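Liste choeurs-et-ensembles
De : Efren Dagdag
Date : 25 sep 2010
Objet : Re: [choeurs] Partitions Bañez et répétition à Baltitz

Bonjour à tous,

Je réponds à la suite du message de Tindov, que je recopie en partie :

> Le matériel de la suite de Bañez est arrivé, mais il manque
> la deuxième partie d'alto. Est-ce que quelqu'un l'a gardée
> depuis le concert de février ? Et pour Baltitz, on part sur
> 20 h ou 20 h 30 ? Il faut que je réserve la salle.

Pour l'alto 2, j'ai retrouvé mon exemplaire. Il porte encore les coups d'archet de février, au crayon, y compris ceux qu'on a abandonnés dans le lent. Je le recopie au propre et je le dépose mardi dans le casier. Attention, l'édition que vous avez reçue porte la référence 3593 et ses lettres de repère sont décalées à partir de la page 8. Notre lettre F y devient G, et ainsi de suite jusqu'à la fin. Le mieux est que chacun corrige sa partie avant de venir, sinon on y passera la première demi-heure. 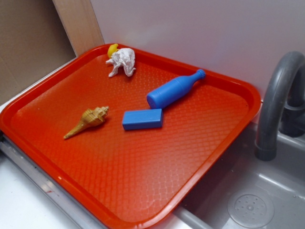

Un plateau rouge orangé, avec entre autres un coquillage. 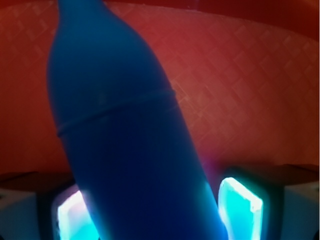 Pour l'horaire, je préfère 20 h 30. Les deux violoncelles viennent en train et n'arriveront pas plus tôt. On commencerait par le final — c'est là que les entrées sont les moins sûres — puis le scherzo, et le mouvement lent seulement s'il reste du temps. Le choeur peut venir après la pause.

Reste la question du diapason. Le positif de Baltitz est un peu haut et on ne va pas le faire réaccorder pour une soirée. Les vents doivent me dire s'ils peuvent suivre. Si ce n'est pas possible, on jouera le Jukano sans orgue, avec la basse doublée à la contrebasse, comme l'autre fois.

Tindov, tu peux réserver la salle dès lundi. Prends aussi les pupitres, il nous en manque.

Bon dimanche,
Efren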